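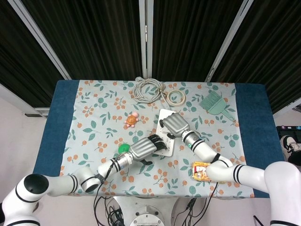 읽는 시간 2분

Ekar가 양팔 작업 키트의 대여 서비스를 1월부터 시작했다. 팔 두 개와 손가락형 핸드 한 쌍, 조작용 소프트웨어를 묶어 빌려주는 방식이며, 구매 전에 자기 작업장에서 직접 시험해 보려는 소규모 업체와 학교가 대상이다. 시험 과제는 이용자가 정한다. 공장 부품을 따로 준비할 필요는 없고, 흰색 멀티탭을 두 손으로 함께 잡는 것처럼 주변에 있는 물건으로 시작해도 된다. 테이프 롤, 솔, 둥글게 말린 케이블, 작은 장난감처럼 모양과 단단함이 제각각인 물건을 무늬 있는 식탁보 위에 같이 늘어놓으면 과제가 금방 까다로워진다.

대여 기간은 기본 3주이고, 한 차례 연장할 수 있다. 설치에는 Ekar 기술자 두 명이 방문하며 반나절을 잡는다. 작업대는 이용자가 준비한다. 흔들리지 않는 사각 탁자면 되고, 팔이 서로 부딪히지 않도록 동작 범위를 설정하는 일은 설치 작업에 포함된다. 바닥으로 내려오는 케이블의 정리는 이용자 몫이다.

본지는 Dulstead 작업장에서 키트를 써 본 Carolina Brandão에게 사용 소감을 물었다. 그는 한 손으로 물건을 집는 동작은 첫날 익혔지만, 두 손을 가까이 붙여 쓰는 동작에는 시간이 더 걸렸다고 했다. 긴 물건의 위쪽과 아래쪽을 각각 다른 손으로 누를 때 힘을 맞추는 설정이 메뉴 깊숙이 들어 있어 찾기 어렵다는 점도 지적했다. 설명서는 109쪽이며 색인이 없다. Ekar의 Ditte Hedegaard는 해당 설정을 첫 화면으로 옮기는 수정을 준비하고 있다고 답했다.

저장할 수 있는 동작은 최대 500개다. 저장한 동작은 파일로 내보낼 수 있고, 대여가 끝난 뒤에도 이용자가 보관한다. 다만 핸드를 다른 회사 제품으로 바꾸면 손가락 동작은 다시 기록해야 한다. 핸드 손가락은 소모품으로 분류되어 대여료와 별도로 청구되므로 계약 전에 단가를 확인하는 것이 좋다. 배송비도 별도이며 지역에 따라 다르다.

신청은 Ekar 영업 창구에서 받는다. 신청서에는 작업대 크기와 전원 위치, 시험하려는 물건의 목록을 적어야 한다.

최근 소식
Grímsdóttir, 협동 로봇용 받침대 새 규격 공개
Drumau 그리퍼 사용기: 얇은 봉지 집기
중고 로봇 팔을 살 때 확인할 서류
Luminița Stoica 인터뷰: 작은 작업장의 자동화 예산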